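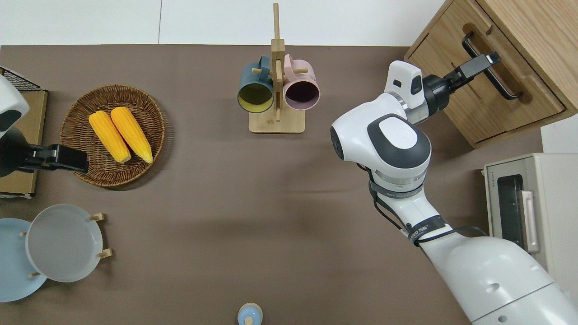
Corn goes on the counter, never in the fridge, according to a reader who wrote in after my August post and signed off as Savness. The message went on for a while. Cold dulls the flavor, plastic bags make it sweat, and anyone who shucks it the day before dinner deserves what they get.

I agree with some of that. I leave the husks on until the afternoon we plan to eat it, and then I shuck outside over a paper bag so the silk doesn't end up in the rug. After that the ears go in the round woven basket until the water is on. If dinner is more than a few hours away I still put them in the fridge, whatever Savness thinks. Two ears is the usual number for us. They fit side by side in the basket with room left over.

The basket used to hold mail. When we moved to Callstead the kitchen came with very little storage, and for the first year everything landed on whatever surface was closest. Mail, keys, onions, a flashlight. This September 2021 I finally went through it all and decided what gets to stay out. The mail went to the hall. The onions went under the sink in a box with holes punched in it, and so far they are keeping fine.

The mug tree stayed. It is plain light wood with a square base, and I paid 7 dollars for it at the thrift store on Dravwood Road. It has the teal mug with the yellow inside and the pale pink one with the dark inside. We own more mugs than that, but these are the ones we drink from, so the rest went up on the high shelf. I hang them upside down because of dust. The white wall behind shows coffee drips, so I wipe it when I wipe the table.

The oak-colored cabinet was the expensive part. I had a budget of 2,000 dollars for the whole kitchen, and paint and the new faucet took a good piece of it before I ever looked at furniture. I wanted a drawer with a long handle, one I could pull with a couple of fingers when my hands are covered in butter. The one I bought has a black bar and I like it very much. The finish is a little lighter than the tabletop. I thought that would bother me and it doesn't.

The drawer holds the things that go with the mugs and the things that go with dinner: tea bags, coffee scoop, corn holders, the good peeler, matches. I tried a divider for it but it slid around every time the drawer opened - I may try again with some felt under it.

Final total was 1,581 dollars. The leftover money is going toward a better light over the table, probably next month. I have looked at 29 of them online and disliked most.

For the corn, I boil it four minutes with no salt in the water, then butter and salt at the table. Savness says three.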